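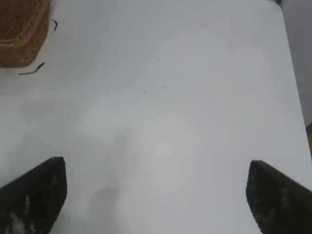

# Minutes - Dialect Dictionary Working Group

**Date:** 19 May 2020
**Place:** by phone, Carkside line
**Present:** Ánh Ngô (chair), Nhàn Nghiêm (minutes), the entry editors, the sound archive desk
**Apologies:** the map editor

## 1. Minutes of the April meeting

Accepted with one correction. Under item 3, "loan words" should read "loan words and calques". The action on the spelling of place names was left off the April list by mistake and is carried into item 6 below.

## 2. Status of the entries

N. Nghiêm reported that 524 headwords are now in the master file. Of these, almost 500 have a checked definition and at least one dated quotation. The rest are waiting for a quotation, mostly farm and kitchen terms known only from speech.

The chair asked whether a headword with spoken evidence alone can be printed. Existing rule (style guide, section 7) says that it can, if two speakers from different households gave the word independently. The entry editors pointed out that the guide does not define "independently". Two speakers who went to the same school have been treated both ways in the letters A to D.

Decided: "independently" means recorded on separate occasions, with neither speaker present at the other's session. School and parish are not considered. Entries already edited under a stricter reading are to be reopened only if a headword was dropped as a result.

## 3. Pronunciation field

The draft uses two systems. Letters A to K carry a respelling only; L onward carries a respelling and a phonetic transcription. The sound archive desk prefers both throughout. A. Ngô noted that the transcriptions in L to P were made by ear from the older tapes, several of which run fast, and vowel length in these entries should not be trusted until the tape speed has been corrected.

Discussion of whether to mark the broken vowel in words of the "gate" type with one symbol or two. The two-symbol form is closer to the recordings. The one-symbol form agrees with the printed survey and takes less room in the column. No agreement. The matter was put off until the corrected tapes have been heard.

Decided:

- Both systems will be given for every headword.
- Transcriptions in L to P are to be marked provisional in the master file.
- Stress is marked before the syllable in both systems.

## 4. The Desomance word lists

The lists were copied by hand from the Desomance notebooks in three batches. Batch one has been compared against the originals. Batches two and three have not. The compiler of the notebooks used a long s in the early pages and dropped it without notice, and the copyist has read it as f in a number of places. One ghost word has already reached the master file ("flaister", properly "slaister") and has been removed.

N. Nghiêm asked that nothing from batches two and three be cited until the comparison is finished. Agreed. Citations already made from these batches stay in place but are to be flagged.

The notebooks also contain rhymes and a part of a harvest song. These are outside the scope of the dictionary. The chair will ask Carkside whether the song can go into the sound archive's text series - the tune is not written down.

## 5. Software

The master file has been moved to Prendis. Sorting now follows the rules in the style guide, except that hyphenated headwords are placed before open compounds instead of being mixed with them. The entry editors regard this as a fault. N. Nghiêm has reported it and has set a manual sort key for the words affected.

The name Đặng, in the list of contributors, was printing without its first letter in the proof pages. The cause was the proof font, which lacks the character. The font has been replaced and the contributor list is to be read again in full, accents included.

Cross-references are checked by the program only when an entry is saved. A reference to an entry deleted later is not caught. Until this changes, no entry is to be deleted outright. It should be moved to the "withdrawn" folder with a short note of the reason.

## 6. Place names

Carried over from April. Names in quotations keep the spelling of the source. Names in the definitions and in the area labels follow the current map. Where the local form differs from the map, it may be added in brackets at first mention.

The area label "north side" was questioned. It has been used for the whole of the upper valley and also for the villages past the bridge. The map editor is to propose two labels.

## 7. Actions

| Item | Action | Who |
|---|---|---|
| 2 | Reword section 7 of the style guide | A. Ngô |
| 3 | Mark L to P transcriptions provisional | N. Nghiêm |
| 3 | Correct tape speeds | Sound archive desk |
| 4 | Compare batches two and three | Entry editors |
| 4 | Write to Carkside on the harvest song | A. Ngô |
| 5 | Reread contributor list | N. Nghiêm |
| 6 | Propose two area labels | Map editor |

## 8. Next meeting

To be set once the tape speeds have been corrected. Papers to N. Nghiêm in plain text, with phonetic symbols typed in and not pasted as pictures.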